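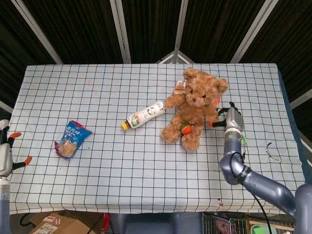 Vol. 2, p. 182

Grip-hold fault (two-arm sorting cells)

A grip-hold fault is a failure in which a robot gripper keeps its closing force after the controller has sent a release command. The term is used mainly for tabletop cells with two arms, where soft and rigid goods such as plush toys, bottles and snack bags share one work surface. It is distinct from a dropped grip, in which force is lost too early, and from a collision stop, in which the arm halts but the fingers respond normally.

Cause

The best documented case occurred on December 21, 2021, at the Stikau test site of Makent, a maker of handling equipment. The right arm of a cell closed on a plush toy and did not open at the drop point. The arm then began its return move with the toy still held, dragging it into the path of the left arm. The left arm stopped on its torque limit. No injury was reported.

The inquiry, led by controls engineer Tamunoemi Mohammed, traced the fault to the width check in the Eken gripper software. Long pile compressed between the fingers gave a changing width reading, and the software treated each change as a new grasp. Every new grasp restarted the hold timer, so the release command expired in the queue. Rigid items gave a steady reading and did not trigger the fault. In bench trials it appeared in 14 of 182 cycles with shaggy fabric.

Detection

A held object normally shows as motor current above the idle level. In the original software this value was logged but not compared with the commanded state. The wrist indicator reported power and bus status only, and a green light could therefore be present during a fault.

Correction

The revised software gives release commands priority over the width check and blocks the return move until the fingers report open. If they do not, both arms stop. Manual release requires drive power to be off, as stored force in the finger linkage can pinch a hand.

See also: Hordiienko test; Torque limit; Shared workspace, p. 23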